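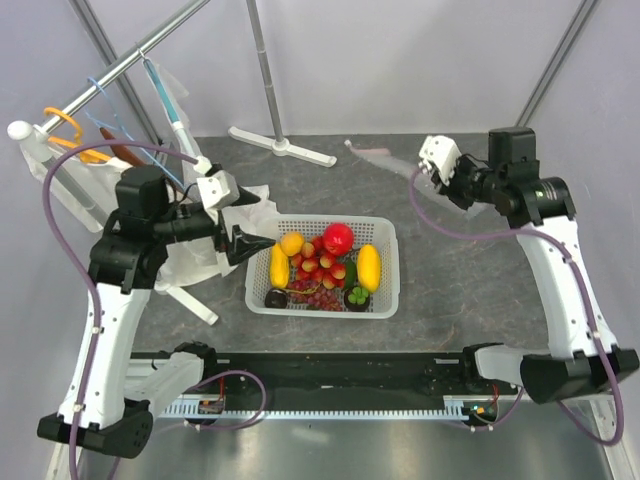 Kershaw

A small REST backend for mobile apps, with offline sync built in

Kershaw lets your phone app save records while it has no signal and push them to a server later. You define your tables in one file, start the service, and every table gets its own set of endpoints. I wrote the first version for a delivery app that kept losing notes in parking garages, and I've been having a great time adding to it ever since!

Last updated 04/12/2018

What you get

Read, insert, update and delete over plain HTTP for each table you define. Replies are JSON. There is also a sync endpoint that takes a whole batch of changes in one call, so an app that has been offline all afternoon doesn't have to send them one by one.

Conflict handling is the part I'm most excited about. Every row carries a version string. If the phone sends an old version, the server answers with status 409 and includes both copies of the row, and your app picks the winner (or merges them – the Irndale sample shows a merge screen you are welcome to copy).

Getting started

You need Node 8 or newer and a PostgreSQL database you can write to. Clone the repository, then run:

npm install
cp settings.sample.json settings.json
npm run setup
npm start

Put your database address and a long random string for tokenSecret in settings.json before running setup. The service listens on port 2740 unless you change it. Open /status in a browser and you should get back a short JSON reply with the word ready in it. If you get a connection error instead, look at the database address first. It's nearly always a typo in the password!

Defining a table

Tables live in tables.json. A very small one looks like this:

{
 "visits": {
 "customer": "text",
 "arrived": "datetime",
 "done": "boolean"
 }
}

Restart and you can call /tables/visits right away. The columns id, version and deleted are added for you, so please don't define your own with those names. Setup will stop with an error if you do.

Settings worth knowing

pageSize: rows returned per request, 50 by default
retryLimit: how many times the client tries a failed push, up to 5
softDelete: true keeps deleted rows so other phones hear about the delete on their next sync
logLevel: quiet, normal or chatty

Samples

There are two in the samples folder. Irndale is a visit log with offline editing and the merge screen. Esano is a tiny shopping list, much easier to read if this is your first time with a sync service. Both run in the Android emulator, and the server address is at the top of config.js in each one.

Known problems

Large text columns slow the first sync down a lot. Fixing this is next on my list.

Renaming a column drops the old data. Add a new column and copy the values across instead.

Push notifications are still in the fonadville branch. They work on Android, but I haven't had a chance to try iOS. If you have an iPhone and a free evening, I would love to hear how it goes.

Changes

Version 2 moved the sync endpoint from /pull to /sync and added softDelete. Apps built in February or earlier need the new client file.

License and contact

MIT. Written by Cledwyn Gough. Bug reports and pull requests are very welcome – please include your settings file with the secret taken out.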